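Undura Builds a Library of Ordinary Tasks, One Attempt at a Time

7 Sep 2019

The workcells at Undura's Stollow site are small enough to be overlooked. Each holds a pair of arms and whatever household goods the day's list calls for. Their output is a growing store of recorded attempts, from which a learning system is expected to acquire the handling skills that most adults use before breakfast.
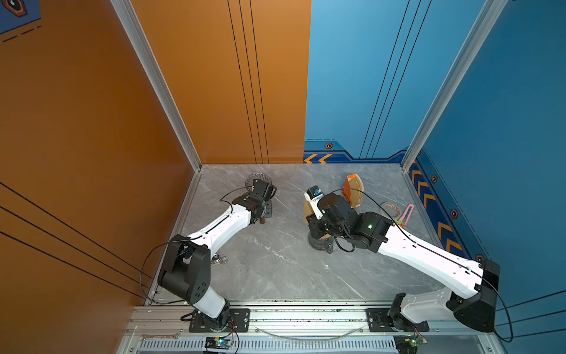
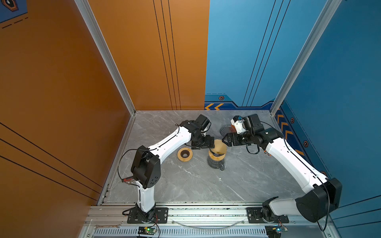

The program, known internally as Osasik, has been under way since last November. It now holds 2480 recorded attempts across 63 tasks. An attempt begins when an operator takes control of both arms and ends when the task is complete or has plainly failed. Failures are kept and labelled, and the reviewer enters the point at which the work went wrong.

"We were inclined at first to keep only the clean runs," said Henrique Veloso, who directs the program. "The system trained on those was very capable until something slipped. It had never been shown a recovery."

Coffee equipment has proved a demanding subject. A dripper must be held firmly enough to lift and gently enough to set down on a carafe, and one arm must often wait for the other. Operators are asked to vary their approach and to change the starting position of the objects between attempts. Mixed collections of tools and kitchen items serve a different purpose, giving the system practice in choosing one article among several.

Each task requires a minimum of 70 accepted attempts before it is released for training. Review is carried out by 2 people working separately, and their labels are compared. Where they differ, the recording is sent to Ekinci, the partner firm responsible for the labelling guide, and the wording of the guide is amended if necessary.

Mr. Veloso is cautious about what the collection can support. The cells share one layout and the same coloured walls, and a system trained in them may perform poorly on a cluttered counter at home. A second set of recordings, made under changed lighting and on other work surfaces, is planned for the coming year. Staff are now revising the task list, and several of the simpler lifting exercises will be retired to make room for work that needs both arms.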